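Vumimstead House – bathroom refit and furnishing
Progress report to the Osotis fund
2 July 2022 is when the next one was due, so this is a bit early / a bit late depending which letter you go by. Report date: July 2, 2022Where we are. First bathroom finished bar the snagging, second one tiled but no vanity yet, carpet down in the room next door. Behind on the second, on budget overall. Details as they come.

Spend so far 2447 of the 3107 granted. Of that 349 went on the stone top and cutting it for the basin, more than quoted as the first slab came with a chip in the corner and Enodow would only go halves on the replacement. Invoice attached seperately. Expect to finish at around 2735 if the plumber's second visit stays at one day.

Vanity – in and sealed. Went for the beige-grey marble pattern in the end, the plain white showed every mark on the sample. Undermount basin, white, rectangular. Black single-handle tap from Bakker, square body, matches nothing else in the house but everyone who has been in likes it. Spout is short. Fine for hands and teeth, filling a jug is awkward. Will try a longer one in the second bathroom if Bakker do it in the same finish.

Dressing the room – you asked for it to look lived in and not like a showroom, so small things only. Flowers are artificial, white, in a little black vase by the tap. Cup and toothbrush, toothpaste. White soap dish or container up on the wall rack, the first one we ordered was too big and has gone back.

Carpet – laid and trimmed. Door needed planing after, done same day.

Vanity top first, then the toothpaste close up, then the carpet side. 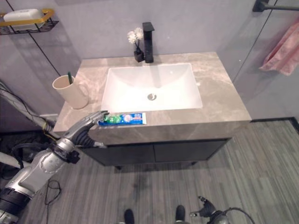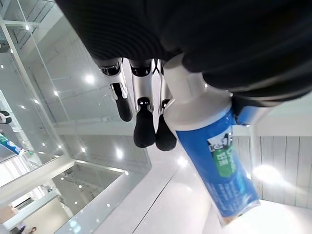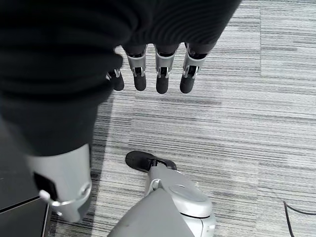 Still to do in July:
Second vanity, delivery slot confirmed by Enodow but only verbally – chasing for it in writing
Silicone round the back of the first basin wants redoing at one end
Mirror. Two quotes in, third promised
Extractor fan is noisy, electrician to look when he is back for the second room
Threshold strip between bathroom and carpet, wrong colour sent, reordered

One thing we need a decision on. The same slab pattern is going out of stock and Enodow will hold a piece for us but want a deposit. We would rather pay it now out of the remaining money than have two tops that nearly match. Please say yes or no by email, dont need a meeting for it.

Receipts for the cup, vase and other bits are in the same envelope as last time. Paint is coming out of our own money so it isnt in the figures. Next report once the second vanity is fixed down.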